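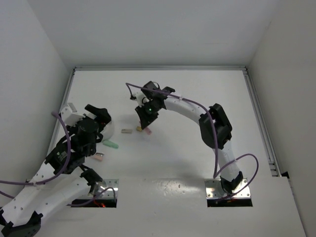
4. Setting up your Trevura compost tumbler

Choose a spot before you start assembly. A full drum is heavy and the stand is not meant to be dragged once loaded. The tumbler needs level ground, morning sun if you can manage it, and enough room on the crank side to swing the handle through a full turn.

Caution: Do not stand the tumbler on a timber deck unless the deck has been checked for the load.

4.1 Assembling the stand

1. Lay the two A-frames on the ground with the rubber feet facing the same way.
2. Fit the lower crossbar between the frames and push the bolts through from the outside.
3. Add a washer and nut to each bolt. Do them up finger tight only.
4. Stand the frames upright and fit the upper crossbar.
5. Check that the stand doesn't rock, then tighten all nuts with the spanner supplied.

Note: Stands sold before September have a single crossbar. Skip step 4 for these.

4.2 Fitting the drum

You will need a second person for this part.

1. Slide the axle through both end caps until it sticks out the same distance on each side.
2. Lift the drum by the axle, one person at each end, and lower it into the cradles.
3. Close the cradle clips. Each one should click.
4. Fit the crank to the right-hand end of the axle and lock it with the split pin.
5. Turn the drum through one full revolution by hand. If it scrapes, loosen the upper crossbar, shift the frame outwards a little and tighten again.

Caution: Keep fingers and loose sleeves clear of the cradles whenever the drum is moving.

4.3 First fill

Start with dry material. Torn cardboard, straw or autumn leaves will all do. Put down a layer 38 cm deep, then add kitchen scraps and grass clippings on top. Water lightly with a can – the mix should feel like a wrung-out sponge.

Leave the top quarter of the drum empty or the contents won't tumble. Turn the drum 5 times every second day for the first fortnight, and always finish with the hatch facing up and the locking pin in.

Do not add meat, dairy, cooking oil or the droppings of cats and dogs. Citrus peel and onion skins are fine in small amounts.

Note: If the mix smells sour, add more cardboard and leave the hatch vent open overnight. If it looks dusty and nothing seems to be happening, it is too dry.

4.4 Spare parts

Cradle clips (part 529) and the hatch seal (part 1908) can be ordered from Broslow or any Navano garden centre. Please quote the colour of your drum when ordering a hatch, as the greens were changed on later models.

Section revised 15 November 2019, L. Lemieux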